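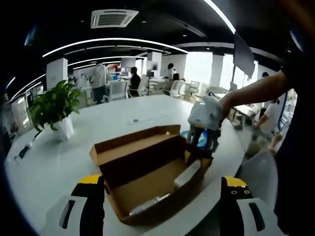
Good evening, and thank you all for coming out. (Wait for the coats and chairs to settle.) I want to talk tonight about Sergeant Holger Granström, who went out to Stovdale with the relief company and stayed long after the company came home, and I want to talk just as much about the people who wrote to him. When I took this on I thought a soldier's record would be like the brown cardboard box on that white table, long flaps folded back, a white piece lying along one wall and a little gray strip near the front, so that you could lean over and take it all in at a glance. Well, Holger's was never like that. His service record is a page and a half, and it stops in October with the words "remained at post." Everything else we know comes from the letters, bless them, and I'm going to read you more of those than I probably should.

Start with Maj-Britt Solheim's first letter. Read it slowly, she wrote slowly. She was his older sister, and she begins with the price of coal and the neighbor's roof and gets around to asking whether he is alive only on the second sheet. People laugh at this part and they should, I think she meant them to.

Then the supply road. Keep this short! I can go on about the supply road all night. The company had 139 men when it crossed the river and 106 when it was counted at Wallin, and most of the missing were sick men left at farms along the way, not dead, though the families at home weren't told so for 19 days. Mention that Hjørdis Lindqvist kept two of them in her barn and fed them on turnips and goat's milk. Her granddaughter may be in the room. If she is, say hello. 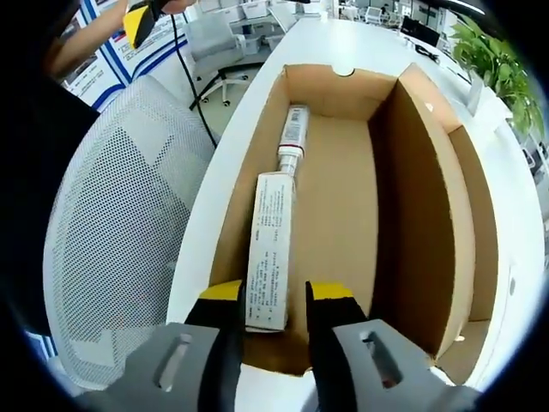

Page 5

Pick up at the winter post. Ekow Nartey was the signaler, and he and Holger shared a stove and a bad temper for the whole of that winter. Read the passage about the boots. Leave out the swearing if there are children, otherwise read it as written, it's much better that way.

Somebody will ask about the medal. He was put forward for one by Lieutenant Jonatan Bakke, the papers went astray, and Bakke wrote again every spring for years and years, which I find very moving, and I'd like to give him his due here. (Drink of water.)

Finish with Maj-Britt's last letter, the one about the plum tree. Then lights up, and questions. Remind everyone the tea is in the back room and the letters can be read there, in the copies, please, with the originals staying under the glass.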